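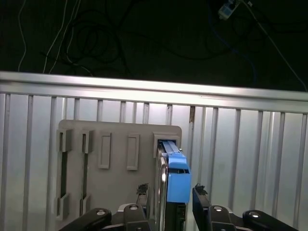

ロボット作業規範 第6講 配布資料
挿入作業の手順書と安全規則の読み方・書き方
担当:アルセン・パラマルチュク

前回の宿題の講評から始めます。「ピック動作の停止条件を文章で書く」という課題でしたが、力作が多くてうれしかったです!とくに、停止したあと誰が再開を許可するのかまで書いた人が何人もいて、読みながら思わず声が出ました。反面、「異常があれば停止する」の一行で済ませた答案もありました。異常とは何か。誰が、どの値を見て判断するのか。今日はまさにそこをやります。

題材は挿入作業です。キャディ、カートリッジ、コネクタ付きのモジュールなど、形の決まったものを形の決まった口に差し込む。人間がやると一瞬で、意識にも上らない動作ですが、ロボットにやらせると規則の宝庫になります(私はこの作業が本当に好きで、放っておくと一学期ずっと話してしまうので、一コマに収めています)。

1 規則の三つの層

現場で「規則」と呼ばれるものには層があります。混ぜると必ず揉めるので、最初に分けておきましょう。

いちばん外側にあるのが法令です。国や地域で決まっていて、こちらの都合では動きません。
次が規格です。産業用ロボットならISO 10218の第1部と第2部、リスクアセスメントの考え方ならISO 12100。第1部がロボットそのもの、第2部がロボットを組み込んだ側の話、という区別は期末まで何度も使います。原文は図書室の端末で読めますから、要約サイトだけで済ませないこと。
内側にあるのが自分たちの作業規範、つまり手順書やチェック表です。本講義で「規範」と言ったらこの層を指します。

規範は上の二層に反してはいけません。ただし、上の二層に書いていないことを決めるのは規範の仕事です。たとえば「キャディの向きが逆だったときに誰が直すか」を、規格は教えてくれません。ここが腕の見せどころです。

この資料に出てくる数値は、すべて演習用の規範(以下、Turkach規範)の値です。規格の要求値として引用しないでください。毎年レポートで混ざります。

2 作業を区間に切る

良い手順書は、作業を区間に切るところから始まります。挿入作業の場合、Turkach規範では次のように切っています。

接近:把持した物を口の手前まで運ぶ区間。
位置合わせ:口に対して姿勢を整える区間。
進入:先端が口に入り、案内面に沿って進む区間。
着座:奥の当たりまで届き、抵抗が変わる区間。
解放:指を開き、離れる区間。

区間ごとに許される速さも力も、見るべき信号も違います。接近中に力が立ち上がったら、それは衝突です。着座で力が立ち上がらなければ、今度は入っていない疑いがある。同じ「力の増加」が、区間によって正常にも異常にもなるわけです。ここに気づくと手順書を書くのが急に面白くなります。

切れ目は、信号で定義してください。「十分近づいたら」と書いた瞬間に、読む人の数だけ切れ目ができてしまいます。先端が基準面を越えた時点、力が閾値に達した時点、というように、記録から後で確かめられる書き方にします。

演習問題を一つ。進入の途中で先端が口の縁に軽く触れ、そのまま滑って中に入ったとします。位置合わせの失敗と数えますか、進入の一部と見ますか。どちらの立場でも構いませんが、採点する側が迷わない文にしてみてください。

3 数値の決め方

Turkach規範の主な値を挙げます。

接近区間の速度上限:毎秒65ミリメートル
進入区間で横方向に許す力:2ニュートン
横方向の力が上限を超えてから停止指令を出すまでの猶予:2ミリ秒
力の記録周期:毎秒1000回

見てほしいのは、値どうしの関係です。猶予が2ミリ秒なのに、記録が粗くて超過の瞬間が残らなければ、規範を守ったかどうか後から誰にも言えません。上限を決めたら、その上限が守られたと示せる記録の細かさも同時に決める。この二つはセットです。レビューで片方しか書いていない文書を見たら、ためらわず指摘してください。

横方向の上限が低いのを見て、「厳しすぎませんか」という質問がよく出ます。良い質問です!押し込む方向の力と、こじる方向の力は分けて考えます。差し込む以上、押す力は要ります。こじる力のほうは、案内面や爪を傷める方向に働くことが多いので、別の上限を持たせます。一つの「最大力」でまとめて管理すると、押す力に合わせた緩い値が、こじる方向にもそのまま許されてしまいます。

値には根拠欄をつけること。根拠は立派でなくて構いません。「試験片で測った」「部品の仕様書から」「前任者の値を引き継いだ、未検証」。最後のように正直に書いてある欄は、とても価値があります。未検証と書いてあれば、次の人が検証できます。

4 把持についての規範

指の状態は、挿入作業の見落としの常連です。手順書では本体の精度ばかり書いて、肝心の指先が一行も出てこないことがあります。

作業前に確認する項目(Turkach規範より抜粋)
・指先のパッドに剥がれ、欠け、異物の付着がないこと
・左右の指先の高さがそろっていること
・リンク部のねじに緩みがないこと(合いマークで確認)
・空の状態で全開と全閉を行い、引っかかりがないこと

二本指のグリッパは単純に見えますが、柔らかいパッドを使うと、把持した物が指の間でわずかに回ることがあります。ロボットの座標では正しい位置に来ているのに、物の先端は傾いている。手順書に「把持後、姿勢を再確認する」と書くのは、このためです。

再確認の方法まで書きましょう。手首のカメラで見るのか、外のカメラで見るのか、基準面に軽く当てて測るのか。手首側のカメラは口元に近くて便利な反面、把持物や指が視野をふさぎます。カメラ任せにするなら、どの位置で撮った像を判定に使うかを決めておきます。進入が始まってからでは見えないものがある、ということです。

パッドの交換基準については、Gidovの班とDrullaの班で意見が割れています。Gidov班は使用回数で一律に交換する方式、Drulla班は目視と把持試験で判断する方式です。前者は運用が楽で、まだ使えるパッドも捨てることになります。後者は無駄が出にくいかわりに、判断する人の訓練が要ります。私は研究室なら後者、夜間も無人で回すなら前者だと思っていますが、ここは異論大歓迎です。

5 周囲の整理

さあ、地味で大好きな項目です。ケーブル!

動作範囲の確認というと、腕が届く範囲だけを囲って満足しがちです。けれども把持物の突き出し分があり、手首から出る配線があり、作業台の縁の先にあるものも関係してきます。動作範囲は、腕と手先と把持物とその配線を合わせた形が通る空間として書いてください。

配線について、規範に入れておきたい文を挙げます。

「動作範囲に入りうる配線は、作業開始前に固定するか、範囲外に退避させる。」
「退避させた配線は、余長を束ね、人の通路に輪を作らない。」
「固定されていない配線が残る場合は、その位置を作業記録に記入し、責任者の許可を得てから開始する。」

三つ目を甘いと感じる人もいるでしょう。でも、例外の手続きがない規範は、黙って破られます。破られた事実すら残りません。例外を正面の入口から通して記録するほうが、ずっと健全な現場になります。

色分けも考えてみてください。信号、電源、ネットワークを被覆の色で区別する現場は多いのですが、色の意味を書いた紙がどこにもないことがよくあります。色は意味の表とセットで初めて規則になります。両端に札をつけるとなお良いです。色の見分けにくい人にも、照明の反射が強い場所でも読めますから。

受け側の固定も忘れずに。パネルやラックが力を受けて動けば、いくら腕が正確でも口の位置がずれます。作業前に手で押して動かないことを確かめ、担当者名を書く。ほんの少しの手間ですし、これを省いた日のデータは後でたいてい使えなくなります。

6 人が近づくとき

挿入がうまくいかないと、人は手を出したくなります。私もなります。あと少しで入りそうなキャディを見ていると、指でちょんと押したくてたまらない。だからこそ規則にしておきます。

Turkach規範の該当箇所を引きます。

「作業者は、運転中の手先と受け側の間に手を入れてはならない。」
「途中で止まった場合、作業者は停止状態を表示で確認し、操作権を自分の側に切り替えてから近づく。」
「手で位置を直した場合、その試行は自動挿入の成功に含めない。」
「再開の操作は、範囲内に人がいないことを自分の目で確認した者が行う。」

二番目は順番が命です。近づいてから切り替えるのでは意味が変わります。手順書の文は上から下へ読まれるので、行う順に書く。「近づく前に切り替えておくこと」を後ろの注に回すのは、いちばんやってはいけない書き方です。

三番目は安全というより、記録の誠実さの規則です。安全の規則と記録の規則は担当が分かれやすいのですが、現場では同じ手が同じ瞬間に関わります。一枚のチェック表に並べておくと、両方守られやすくなります。

止まった腕に関する注意も一つ。挟んだまま止まっている状態では、ばねや弾性のあるパッドに力が残っていることがあります。指を開く操作も動作のうちです。開いたときに把持物がどちらへ動くかを考えてから操作してください。

7 「成功」の定義

授業でいちばん盛り上がるのがここです。差し込みは、いつ成功したと言えるのでしょうか。

奥まで届いたとき?ラッチが掛かったとき?指を離しても動かなかったとき?電気的に認識されたとき?

全部ありえますし、全部違う数字を生みます。Nechyporukの報告会で、同じ記録を二通りの定義で数え直した表が出ました。成功率が目に見えて変わり、会場がざわつきました。どちらかが嘘をついていたわけではありません。定義を書かずに率だけを載せたことが問題だったのです。

Turkach規範では「指を離して退避した後、キャディの前面が基準面からの許容差に収まり、軽く引いても抜けないこと」を成功とします。口に入っただけの状態は「進入」と記録し、成功には数えません。写真を添付する場合も、途中の一枚を成功の証拠には使わない決まりです。途中の姿勢がどれほど見事でも、です。

失敗の分類も決めておきましょう。縁に当たって止まったもの、中で引っかかったもの、奥まで行ったが抜けたもの、把持の段階で落としたもの。分類の名前は短く、互いに重ならないように。「その他」を設けるのは構いませんが、自由記述欄を必ずつけてください。「その他」の記述が似た言葉で埋まってきたら、新しい分類の出番です。規範はこうやって育ちます。

8 手順書の文体について

細かい話ですが、採点で差がつくところです。

主語を書く。「確認する」だけでは、作業者か監視者かプログラムか分かりません。
「適切に」「しっかり」「なるべく」は見つけ次第、値か判定方法に直す。
一つの文に動作は一つ。
禁止は禁止の形で、推奨は推奨の形で書く。「しないほうが望ましい」と書かれた禁止事項は守られません。
版番号と改訂理由を末尾に。改訂理由は一行で足ります。

悪い例:「スロットに対して適切な角度でキャディを挿入し、異常時は止める。」
直した例:「制御プログラムは、位置合わせ完了の判定後に進入を開始する。進入中に横方向の力が上限を超えた場合、制御プログラムは停止指令を出す。監視者は停止表示を確認し、時刻と区間名を記録する。」

長くなりましたね。長くて良いのです。手順書の長さは読む人が迷わない長さで決まります。それでも現場で読み切れないときは、本文を保管用にして、抜粋をチェック表にします。チェック表の各行に本文の節番号を振っておくと、疑問が出たときすぐ戻れます。

次回までの課題

(1)身近な差し込み動作を一つ選び、区間に切ってください。家のものでも実験室のものでも可。ただし電源プラグは昨年たくさん出たので、できれば別のものを。
(2)選んだ動作について、成功の定義を二通り書き、結果が食い違う状況を一つ考えてください。
(3)6節の四つの文のうち一つを選び、自分の現場に合わせて書き直してください。変えた箇所には根拠欄をつけること。

提出は講義開始の前まで。手書きでも構いません。次回は隣の人と手順書を交換し、書いてあるとおりにだけ動いてみる実習をします。毎年、最初の一行で手が止まる組が続出する楽しい回です。動きやすい服装で来てください。

参考に見ておくもの
ISO 12100(リスクアセスメントの流れの図を中心に)
ISO 10218 第1部、第2部(目次と用語の章だけでも)
Turkach規範 演習用抜粋(11月改訂版、図書室の受付で貸出)

質問は講義後に前の机までどうぞ。パッドの交換基準の話なら、いくらでも付き合います。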